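Feb, open day at Heslow, afternoon slot

Arm set up on the Clonder bench from 2 pm. Visitors came in groups and stood behind the tape. Gripper force left at the morning setting.

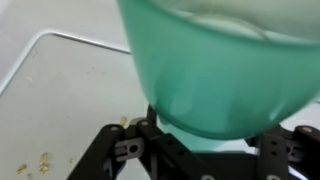

Main job for next time is the bench layout. The Pallo stand was too close and people bunched up between us. Several asked how hard the fingers squeeze. The green plastic bowl with liquid in it is good for that question, so keep it in the set. Wipe the crumbs off the white tray between groups. Spare fuses to order.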